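# Pre-opening safety check – two-arm tabletop demo, Stamier open day, Vorkport site

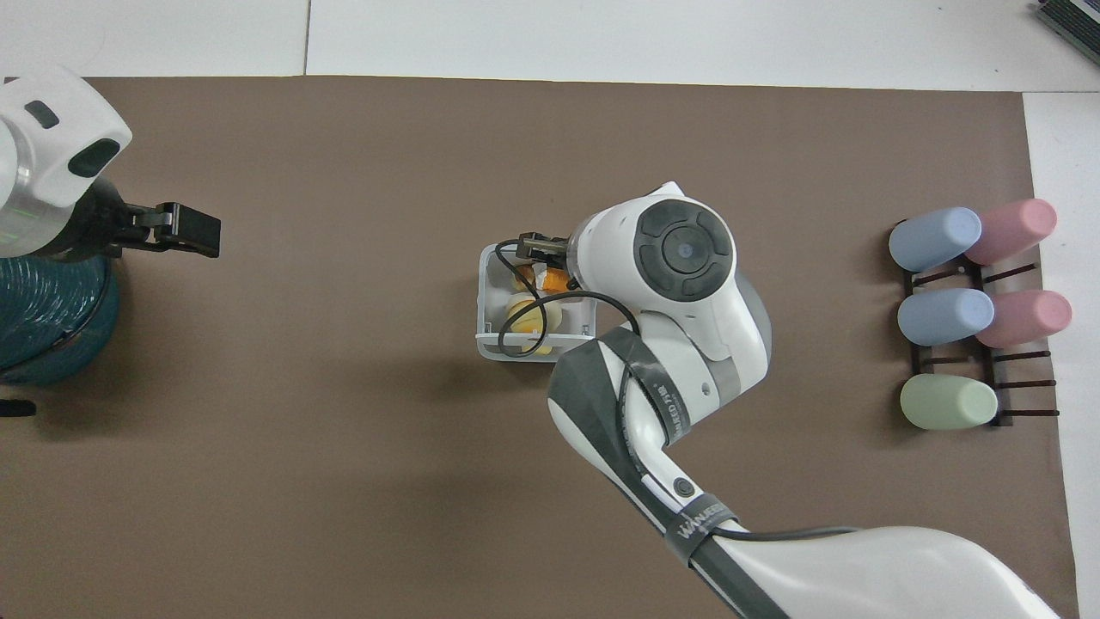
## Scope

Checks carried out before visitors were let into the demo area. The table has two arms with parallel grippers working over a brown paper mat. Items are handled in and out of a small plastic basket, with a rack of pastel cylinders on the right side of the mat for the second part of the demo. Visitors are allowed to watch. They are not allowed to load or unload anything.

Status key: OK, FIX (corrected before opening), OPEN (carried over to the follow-up list at the end).

## 1. Table and work surface

- [x] **Table stable, no rocking when pushed at the corners.** OK. Feet were adjusted during setup.
- [x] **Mat flat and secured.** FIX. One corner had lifted. Retaped and checked again after a full run of the demo.
- [x] **No tools or spare hardware within reach of either arm.** FIX. A hex key was left behind the rack after setup. Returned to the tool bag.
- [x] **Basket light enough to slide if struck.** OK. Do not tape the basket down. If an arm hits it, it should move.
- [ ] **Basket location marked on the mat.** OPEN. The demo operator places it by eye. It works, but after a reset it takes several tries. Pencil marks would do.

## 2. Arms and grippers

- [x] **Base bolts tight on both arms.** OK. Checked with a torque wrench.
- [x] **Joint covers in place, nothing loose.** OK.
- [x] **Straps and tape on the center arm secure.** OK. Pulled on each by hand. The dark gray tape around the forearm is holding. Look at it again at midday – tape edges tend to curl once the arm has been running.
- [x] **Gripper force set to low.** OK. Tested on a foam block, then on one of the cylinders. No marks on either.
- [x] **Arms cannot reach each other at demo settings.** OK with the limits loaded. Without the limits file they can. The operator must confirm the file is loaded after every restart.

## 3. Cables

- [x] **Arm cable has enough slack for full wrist rotation.** OK.
- [x] **Connectors seated and strain relief fitted.** OK.
- [ ] **No loose wire in the pick area.** OPEN. The thin black wire at the center gripper makes a loop over the basket. The fingers could close on it, or the basket could be dragged when the arm lifts. Allowed for the open day at reduced speed, with the operator watching the wire on every pick. It needs a clip or a shorter run before the table is used at normal speed.
- [x] **Floor cables covered.** FIX. One cover was missing on the walkway side. Borrowed from the Romaniuk booth, to be returned at close.

## 4. Rack and cylinders

- [x] **Rack does not tip when a cylinder is pulled out.** OK. Tried from each row.
- [x] **Rods free of sharp ends on the visitor side.** FIX. The bars stick out past the cylinders on the right. Rubber caps added before opening.
- [x] **Loading matches the demo sheet.** OK. Five cylinders: two light blue, two pink, one pale green. The right slot in the bottom row stays empty, as the sheet calls for. Please don't fill it with a spare.

## 5. Stop and restart

- [x] **Emergency stop tested on each arm.** OK. Both arms held position. Nothing dropped from the gripper.
- [x] **Stop button within reach of the operator's chair.** OK.
- [x] **Second stop button at the visitor line.** OK. The staff member at the line should keep a hand free for it.
- [x] **Restart needs a key.** OK. Key stays with the operator, not in the switch.

## 6. Visitors

- [x] **Groups limited to 12.** OK. The sign is posted at the door. The front desk had an older sheet with a higher limit, now replaced.
- [x] **Barrier in place on all open sides.** OK.
- [x] **Children in front, adults behind.** OK. The barrier belt is low enough to see over, so nobody needs to lean.
- [x] **Safety talk given before power is turned on.** OK. Keep it under 5 minutes. The Prirkeck version of the talk is too long for a standing group.
- [ ] **Way out clear with a full group inside.** OPEN. Clear at the time of the check, but the coat rack by room 242 narrows the hall once it fills up. Move it before the afternoon groups.

## Follow-up

1. Clip or reroute the wire at the center gripper. Required before normal speed.
2. Mark the basket position on the mat.
3. Move the coat rack.
4. Add the limits file check to the restart card. It is on the setup sheet only.

Cleared to open at reduced speed. Repeat sections 2 and 3 at midday, and section 5 after any power loss. Power off and keys returned by 7 p.m.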